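Can a machine do the laundry yet? (folding, mainly)

dagim_s
17 Aug 2020
Right, my washing machine does the washing, my dryer does the drying, and I still lose an evening a week to the pile on the bed. I keep reading that robots are nearly there with clothes. Are they? I'd pay 1000 quid tomorrow for something that could do towels and school shirts.

pegbasket
Nearly there has been the answer since I was at school! Your robot vacuum is the only one that's earned its keep in our house, and even that eats socks.

melina.galanis
I worked on the packing side at Nareo for a bit, so I've got opinions. A box is easy. It's the same shape whichever way up it lands. A cloth is a different shape every time you let go of it, so the machine has to work out what it's looking at before it does anything useful. Two fingers can pinch a bit of fabric well enough, it's knowing which bit to pinch.
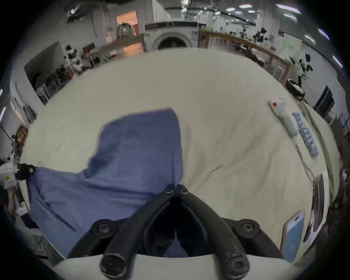 And once it's got hold of something, it needs to find a corner. You and I do that by feel, running the hem through our hands while watching telly. Take away the feel and a plain square of cotton gets surprisingly awkward.

Van Dijk
Bit gloomy, Melina. We've got a folding line at the hotel laundry and it gets through sheets faster than any of us.

melina.galanis
Fair, but who feeds it?

Van Dijk
Well, 2 of us do. Corners into the clips, then off it goes. Still counts in my book. I'm not folding, am I?

pegbasket
So you've got a robot and you're its assistant, lol

zumia34
I'm with Van Dijk. Nobody moans that a dishwasher can't load itself. If I could clip a shirt in and get it back flat I'd be chuffed.

dagim_s
Mine would be clipped in inside out with a tissue in the pocket. How long does a person take on a shirt, anyway? I'm at 34 seconds with the sleeves done badly.

melina.galanis
That's quicker than me! Give it 6 years and ask again. I'd start with flannels, personally.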